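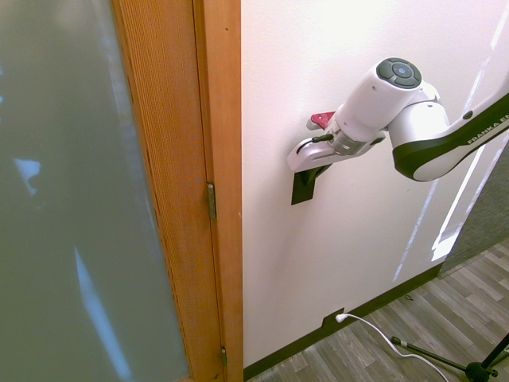 Figure 1. Paneled door with frosted glass and brass-colored hinges, next to a white wall.

4. Does muddling matter?

Nearly every summer drink recipe with mint in it tells the reader to muddle the leaves, and most add a warning: press gently, or the drink will turn bitter. The warning is repeated so often that we expected to find a body of testing behind it. We found very little. Calado's review of home bartending advice traces the claim through blogs, magazines and the backs of syrup bottles, and in most cases the trail ends at another recipe. The one tasting he could locate, run by the drinks site Grillix, compared a gently pressed batch with one put through a blender. A blender is a different treatment from a heavy hand, and the result tells us little about what happens in a glass at home.

We therefore ran our own comparison, with modest hopes. The base drink was lime juice, sugar syrup, white rum and soda over ice. Each glass got the same weight of mint leaves, stems removed. In the "gentle" condition the leaves were pressed with a flat-ended muddler until they darkened at the edges. In the "hard" condition they were ground against the bottom of the glass for 60 seconds, well past the point where any recipe we know would have told the maker to stop. All drinks were strained, so that torn leaves would not give the game away, and were served in matching cups with lids and straws.

The panel had 23 adults, all of whom said they drank cocktails at least now and then. Each received three cups, two from one condition and one from the other, and was asked to pick the odd one out. Serving order was shuffled. Panelists then rated bitterness and overall liking on a plain line scale and could write comments if they wished.
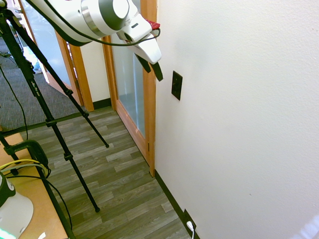
Figure 2. Robot arm with a two-finger gripper and a black rectangular cover on the wall.

Of the 23 panelists, 16 picked the odd cup correctly. That is better than guessing would predict, and we accept that the two treatments can be told apart. What the panel was tasting is harder to say. The bitterness ratings for the two conditions overlapped almost completely, and several people who chose correctly rated the gentle drink as the more bitter one. Written comments on the hard-muddled drink leaned toward "grassy," "green" and "stronger." Bitter came up too, though it came up for both drinks, and the lime is at least as likely a source as the mint.

The liking scores are even less helpful to the usual advice. We saw no clear preference in either direction. Those who liked a lot of mint tended to like the hard version, and one panelist asked whether it could be ordered that way.

We do not think these results overturn the advice. Our panel was small, we tested one variety of mint bought from one grocer (Sampaio), and the straining step removed whatever effect the torn leaves themselves might have on a drink that sits for a while. Calado, who read a draft of this section, argued that the last point is the serious one, and we agree with him. A pitcher left on a patio for an hour is a different test, and we have not run it.

Even so, the confidence with which the rule is stated looks out of proportion to what supports it. The Postow guide, for example, gives a count of exactly six presses per glass and offers no reason for the number. The Wevow recipe cards say four, for what seems to be the same drink. Neither source mentions how hard a press should be, how many leaves are in the glass or how old the mint is, and any of these could easily swamp a difference of two presses. Leaf age in particular deserves a proper look. Our own mint was noticeably milder by the second session, and we had to drop one batch for that reason.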